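Drarkatley Community Help > Clothing and Laundry

Sweat ring on black cotton cap, wash it or not??

Palline
8 June 2023

Hi all. Have a black baseball cap, cotton, the kind with the stitched panels and the button on top. Wear it nearly every day for work (outdoors, lots of sun) and now there's a white crusty line all the way along the front above the brim. Inside band is worse. Smells a bit too if I'm honest.

My sister says dishwasher, top rack. My neighbor says never ever put a cap in water, it'll go out of shape and the brim will fall apart. Tag inside is worn off so no help there. Bought it in September at a market in Kendthorpe so can't take it back or ask anyone.

Things I've tried already
- damp cloth, line came back when it dried
- baby wipes, left fluff all over it
- leaving it outside overnight, did nothing for the smell

Don't want it to fade. It's black and I want it to stay black. Also I need it back on my head in 2 days. Any ideas? Thanks

3 replies

Taha Younis
211 helpful votes

Ok so the white line is salt. Salt comes out with plain water, you just need more water than a damp cloth. The cloth melts it and pushes it along a bit and then it dries in a new spot. That's why it came back.

Your neighbor is half right. Older caps had cardboard in the brim and those do go to mush. Flick the brim with a fingernail - dull papery sound, probably cardboard, keep it dry and only do the band. Plasticky click and you're fine to soak.

I've done mine this way for years. In Ramadan I'm usually doing the whole family's laundry late at night and the caps go in a bucket at the end.
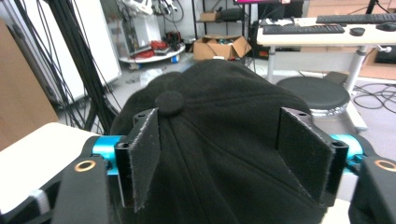
Soaking

Cool water in a bucket or the sink, enough to cover it. Small squirt of dish soap or a mild detergent with no bleach in it. Try a damp white cloth on a seam inside first, if black comes off on the cloth then keep the soak really short, five minutes tops. Otherwise half an hour. Push it under now and then, dont scrunch it.

Scrubbing

Old soft toothbrush on the band, both sides. Go along the seams and not across. Easy on the outside of the crown or you get shiny patches and those don't come out. If the smell is bad put a spoon of baking soda on the band, leave it ten minutes, brush again.

Rinsing

Longer than you think. Any soap left in there dries white and on black you'll be right back where you started. I change the water three times. Cool water every time, hot is what takes the color out.

Drying

Most people wreck it here. No dryer, no radiator. Press it in a towel, no wringing, then put it over something round so the crown keeps its shape. Upside down bowl works, so does a balled up towel or a wire hat stand if you've got one. I like the wire kind best. 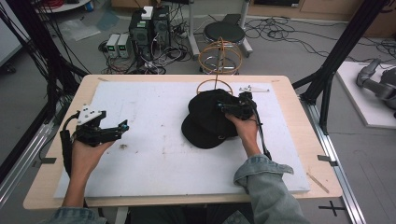 The main thing is air getting to the inside of the band, that part takes longest and it's where the smell comes back from. A bowl blocks it a bit so take the bowl out after a couple hours once the crown is holding up by itself. Keep it out of direct sun, bend the brim to the curve you like while it's damp and leave it alone.

Two days is plenty. Mine are dry by next evening, day and a half if it's muggy.

After that just rinse the band under the tap every week or so before the salt builds up. Takes a minute.

kendthorpe_566

dishwasher is fine ive done it loads. top rack no heat dry. came out a little lighter but who cares its a hat

Palline

Original poster here. Lighter is exactly what I don't want lol, but thanks.

Taha - did the fingernail thing and it clicks, so going with the soak tonight. Cloth test left a faint gray smudge, hardly anything, so I'll do ten mintues and see. No hat stand so it's getting the salad bowl. Will the baking soda leave white bits in the stitching or does that rinse out ok?

Taha Younis

Rinses out. Just do the band by itself under the tap first, then the whole cap. If you see any specks after it's dry go over them with the toothbrush, dry, no water.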